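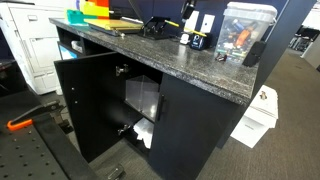

How often should you clear out the cupboard under the office counter?

Twice a year is plenty for most workplaces, once in January while the place is quiet and once in September before the end-of-year rush, with the door left shut in between.

I offer that schedule as someone who has kept to it for precisely one January. The cupboard in question lives in the back room of Garham, a small sign and label workshop where I do the invoices, and until this summer I had opened it only to put things in. Everyone else had the same arrangement with it. Paper went in, packing went in, and the door got a bit of hip to help it close.

Then Siham Soliman came to have a look at us. Siham runs a sorting business called Povico and spends her working life in the back rooms of other people's companies. I had expected somebody with a label maker and a soft voice. She had neither. She opened a door, looked in for a while, and asked who was in charge of the tissue.

It is a fair question to put to any office. White paper, the sort that comes wrapped round other things, is too good to throw out and too crushed to use. You push it down to the bottom of a cupboard in the belief that one day you will post something fragile. We post vinyl lettering. It travels in a tube and you could drop it off the roof.

"Wrapping is where people hide from decisions," Siham said, and handed me a recycling bag.

Her next target was the clear box. Offices adore a clear acrylic box, on the theory that if you can see what's in it you'll know where it is. The theory leaves out the cupboard door. Put a see-through box behind black panels, on a black shelf, and you have bought yourself a very smart way of not seeing something. Siham likes them out on the bench or not at all, and she'll allow one in a cupboard only if it holds a single sort of thing. Ours, she felt, could hold the spare blades. I said the blades already had a drawer. She said she'd seen the drawer.

Poul Ásgeirsdóttir, who cuts the lettering and has worked at that counter for 12 years, was the one who really suffered. Poul's position is that a flat surface is a filing system. The yellow folder is lying down because it's current. When it stops being current it will stand up, or go under something. The pencil sharpener stays by the pencils, or near where a pencil was last seen, and he would thank people not to move it. He is also fond of the speckled top, a granite-look number that hides graphite, crumbs and most small screws, and he regards this as its chief merit. Siham regards it as a crime scene.

They got on very well, as it happens. They spent the better part of the morning arguing over the open cubby at the end, the bit with no door, which both agreed was the most useful part of the whole unit. Siham's reasoning was that people put things back where there's no handle to deal with. Poul's was that you can kick it.

Her rules, as I wrote them down on the back of a Panagiotou delivery docket:

Empty one compartment at a time and finish it before you open the next.

Anything heavy goes on the floor of the cupboard. Paper goes on the shelf, flat.

If it has been in there since last September and you can't name it, it goes.

Leave 5 centimetres at the front of each shelf. You will want to fill this. Don't.

Check the hinges while you're in there. A door that has been leaned on for years will tell you about it, and a screwdriver takes two minutes.

The last one proved the most popular, being the only one that involved a tool. Poul did ours and then, warming to it, did the cupboards in the kitchenette as well.

As for results, I can report that the recycling bag was full and that I have been given custody of the next clear-out. Zeltberg, who have the unit across the car park, heard about the whole business and asked whether we had any spare wrapping paper. They're posting a lamp. I told them they should have come in December.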